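## Who owns the manual?

I promised last time I'd get into the Trindelero business, so let's do it, because three of you have already written to ask whether you can get in trouble for copying a manual. 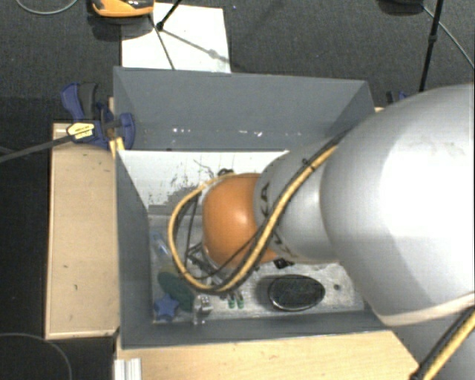 Quick recap if you missed it. Trindelero makes label software for small shops. Drundier is a two-person outfit that sells training courses for people who use it. Drundier's course packet borrowed pretty freely from the Trindelero user manual: whole paragraphs, the numbered setup steps, even the little warning notes. Trindelero sent a letter in June asking them to pull it and pay up for 18 months of sales.

My first reaction was that you can't own a list of steps. And that's half right! Copyright in the US doesn't cover a method or a procedure, so if the only way to load labels is to open the door and slide in the roll, anybody can write that down. But the way you explain it, the order you put your examples in, the chatty bits (yes, manuals have chatty bits, I read this one on a train), those can be protected. Drundier didn't just use the steps. They used the sentences.

Then there's fair use, which everyone brings up at this point. Teaching does count for something. Teaching for money, with a packet that people could read in place of the original, counts for a good deal less. On the other side, the manual is a dry, factual thing, and courts tend to give you more room with those than with a novel. I go back and forth. If you made me bet, I'd put my lunch money on Trindelero for the copied paragraphs and on Drundier for the setup steps.

A reader over at Dokport asked whether crediting the source would have fixed it. Sadly no. A credit line is good manners and it keeps you out of plagiarism trouble, but it isn't permission. An email asking nicely might have been, and I'd love to know if they ever sent one.

If you write training stuff for a living, try closing the manual before you start typing. I do 2 passes, one from memory and one to check the facts, and it reads better anyway.

Next issue: the Dunne logo mess, and your letters about it, which are wonderful and mostly furious.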